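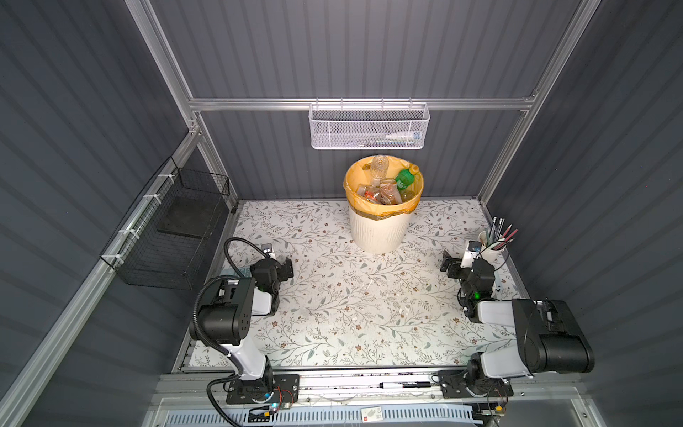
Pavdale Oval pre-match ground check, Feb 24, 2021

Pitch covers: off and dry. One has 3 new holes, all at a good length.
Sightscreens: north end OK. South end rolls if two people swear at it.
Boundary rope: 8 metres short behind square. Flags used, colour optimistic.
Practice nets: FAIL. Lane 2 closed until the Kulunell mesh arrives, promised last September.
Outfield: sprinkler head proud at deep cover. Coned. Fielders advised to notice the cone.
First aid kit: ice packs 15, scissors nil.
Roller: parked, braked, sulking.

Fit for play, bar nets.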